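I've been promising a post on the Varside gripper kit since October, and a few of you have nudged me (kindly!), so I finally sat down with a pot of coffee to write it up.

For anyone new around this blog, I'm a hobbyist. I had a desk arm from Gradico already, the small one, and what I wanted was a better hand for it. The Varside kit gives you two fingers, the brackets, a wrist camera with its cable, and a little bag of screws that I promptly spilled under the radiator. It came to $200 with shipping, and I got mine through Wongsuwan, who packed it beautifully and even tucked in a spare hex key.

Assembly took me one long evening. The printed guide skips from step 7 to a drawing of the finished thing, so I ended up calling my friend Ademir Fontes, who has built two of these and has the patience of a saint. He told me to leave the bracket screws a touch loose until both fingers were on and lined up, then tighten everything at once. Please do that. I did it the other way first and had a finger leaning off to one side like a tired fence post.

Now, the tasks. I like to try new gear on ordinary kitchen things — a pale tray, a wooden board with a handle slot, a slim box of vanilla shortbread — on my plain dark gray table.

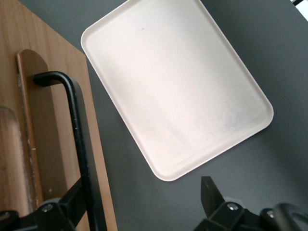
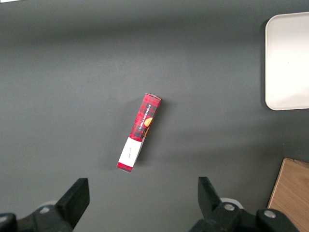
What I like best so far is the wrist camera. With my old setup I was forever guessing how far away the fingers were, and I'd nudge and nudge and then bump whatever I was after. Having the view ride along with the hand makes lining up so much more relaxing, and I found I was using smaller moves without even thinking about it.

The software is the weak spot. It's made by Cetiten, and it wants you to recalibrate every time you unplug the camera, which in my house is every time someone needs the outlet. The log also fills up fast. Mine had 1,022 lines in it after a single afternoon, most of them the same warning about cable length. I wrote to support and got a friendly reply the next morning with a setting to quiet it down, so good marks for that.

Would I buy it again? Yes, I think so, although I'd wait for a sale if you already own a decent gripper and only want the camera. Varside sells the camera alone for $100, and it uses the same mount. I'm going to order the softer finger pads next, and I'll put up a post once I've had a few evenings with them.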